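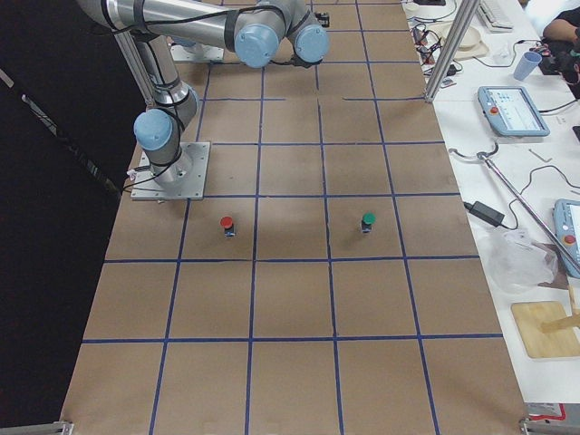
4 min read

The Belay Fund closed its winter round of family grants in March, and the first payments have gone out. Belay helps families who have a child in treatment for cancer or another serious blood disease and who live more than an hour's drive from the hospital. The money covers the things insurance leaves alone: gas, parking, meals, a motel room when the family house is full, and a few weeks of rent when a parent has had to stop working.

This round paid out 42 percent more requests than the one before it. The basic grant stays at $400 per family. Families who are in the middle of a transplant, or who have been told to stay within 30 minutes of the hospital, can ask for a second payment of $260 without filling out the form again. A phone call or a short email to the office is enough.

Hamdia Ejigu has answered the family line at Belay for the last two years. Before that she was on the other end of it. Her son Natan was diagnosed with leukemia when he was six, after a month of leg pain that was put down to growing, then to a fall at school, then to a virus. A blood test at the walk-in clinic in Clokmont sent them to the children's hospital that same evening.

"I had my work shoes on and his backpack in the car," she said. "We did not come home for 19 days. My sister drove up with clothes, and half of them were the wrong size because she had packed from the bag we were giving away."

Natan's treatment ran for a little over two and a half years. The first part was the hardest on the family's money. Hamdia was working at a bakery with no paid leave, and her husband kept his night shifts because the health coverage came through his job. They spent more on gas in the first two months than they had in the year before. A social worker on the ward gave her the Belay form along with a stack of other papers, and she found it at the bottom of the stack five weeks later.

That delay is something she brings up often now. Most families who call the line have been in treatment for a month or longer before they hear about the fund. Starting with this round, the form is one page, front and back, and the ward social workers hand it out by itself in a yellow envelope. It can be filled out in English, Spanish, or Amharic. Families do not have to send receipts. They do need a signature from someone on the care team, and a nurse's signature counts.

Natan is 11 and has been off treatment since the summer before last. He goes back for blood work every few months. He has some numbness in his feet from one of the drugs, and he wears braces in his shoes for soccer, where he plays in goal. He has asked that people stop telling him he is brave.

Ingeborg Pichler runs the sibling group, which meets in the community room at the Okosus Library. It started with four children and now has a regular crowd, most of them between seven and 13. They eat pizza, they do a craft or a card game, and for the last half hour they talk if they want to. Some never do. Pichler taught fourth grade for most of her career and does not push.

"The brother or sister at home gets handed around," she said. "They sleep at an aunt's, then at a neighbor's. They hear half of a phone call. A lot of them think they could have caused it, and they will not say so to their parents, because their parents look so tired."

The group is open to any child with a brother or sister in treatment, or up to three years past it. Brothers and sisters of a child who has died are welcome for as long as they like, and there is a separate evening for them once a month. No referral is needed. Rides can be set up from Sorneck and Clokmont if a parent calls by noon on the day before.

A few notes on the fund itself. The spring meal at the Sorneck grange hall brought in $2,600 after costs, which will go to the parking cards. The cards are good at the hospital garage and the surface lot across from it, but not at the clinic building, which has its own system. We are still trying to get that changed. If you have been charged at the clinic building while using a Belay card, please hold on to the stub and call us. We will pay it back.

We are also short of gas cards in small amounts. The $20 ones go fastest. Stores in Okosus have been out of them on and off, so if you see them, any major station is fine. Please do not write on the card or take it out of its sleeve.

Hats are well stocked for now. Soft button-front shirts and pajama tops in children's sizes 6 through 12 are needed, new or gently used, washed in unscented soap. The buttons matter for children who have a port in the chest, as the nurse can reach it without taking the shirt off. Drop them at the Okosus Library front desk during open hours.

Families can apply for the next round at any time. Forms that come in between rounds are kept and read in the order they arrive, and urgent ones - a sudden transfer to another hospital, a cut-off notice, a car that will not start - are read the same week. Ask for Hamdia on the family line, or leave a message with a good time to call back. She returns evening calls until 8.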